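June, a little after nine in the evening

Well, the gripper is back together, and I am sitting here with a cup of tea and sore thumbs, feeling far more pleased with myself than the job deserves. I want to get it all down while I still remember which screw went where, because the last time I trusted my memory on this I ended up with a washer left over and spent a whole evening wondering where it belonged.

It had been going wrong for a while. The left finger was closing a hair later than the right one, and whenever I squeezed the handle there was a tiny tick, like a fingernail on a cup. I kept telling myself it was only the cold mornings (it has not been cold for weeks, so that shows how much my excuses are worth). Then yesterday I went to pick up a teaspoon and it turned sideways and slid right out of the pads, and I thought, all right, all right, I'll look at you.

So after breakfast I spread an old towel over the kitchen counter, got out the little Gundier driver set and took the fingers off. I do the left one first, always, and lay its screws in a saucer on the left, and then the right one in a saucer on the right. It is a silly system but it suits me. The maintenance sheet from Mastar says to clean the pivots every 200 hours, and I'm sorry to say I had let it go a good deal longer than that. The grease had turned to something like brown crayon. I worked it out with cotton swabs and a wooden toothpick, and went through so many swabs that I had to put them on the shopping list.

The tick was the left pivot screw. It had backed out by less than a full turn, and that was enough to let the finger wander. There was nothing cracked, thank goodness. I had been dreading a crack ever since I read back in the spring about somebody's finger splitting at the corner of the triangle, and I held both of mine up to the window and turned them over and over before I would believe they were sound. A speck of thread locker, a new smear of grease the size of a lentil, and back it went.

The pads took longer. I had a fresh pair of the ribbed ones from Benavides in the drawer, part number 2289, and I'd been saving them the way my grandmother saved good soap. The old ones had gone slick along the tips. Peeling them was horrible! The glue came away in strings and I had to sit rubbing at it with my thumb until the plastic was clean. Then you press the new pad down from the base toward the tip, slowly, so no air gets under it, and hold it there, and I held each one through an entire song on the radio -- one of them a very long song, with a fiddle in it.

I let them sit until after lunch and walked over to Dondstead for bread. It was lovely out, and I took the long way home past the allotment gardens, where the beans are already halfway up their poles. I thought about the spring tension the whole way, I'm afraid. I had it too stiff last time and my hand ached by supper, so today I backed the adjuster off 2 clicks and left it there.

Then came the part I like, which is trying it on real things. Metal blocks tell you whether the fingers line up, but they don't tell you a thing about how it will treat something soft. I set the opening wide and started with paper.

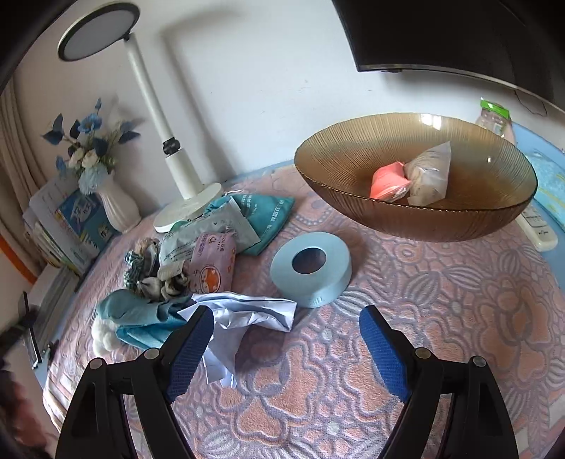
New pads on, fingers open, starting with the crumpled paper.

I made 40 slow closes in all and wrote down the bad ones in the back of the blue notebook. There were only a couple, both of them early on and both my own fault for coming in at a slant. The paper is a better teacher than I expected, as it gives way on one side before the other and you feel at once whether the fingers are meeting evenly. They are. No tick, either. I listened for it with the radio off.

I still have to mark the pivot screw with a dab of paint so I can see at a glance if it creeps again, and the cover on the handle wants a longer screw than the one I put in. The old pads are in an envelope in the drawer. I ought to throw them out, but they might do for practice. Tomorrow I'll check the pivots again before I do anything else, and pick up more swabs.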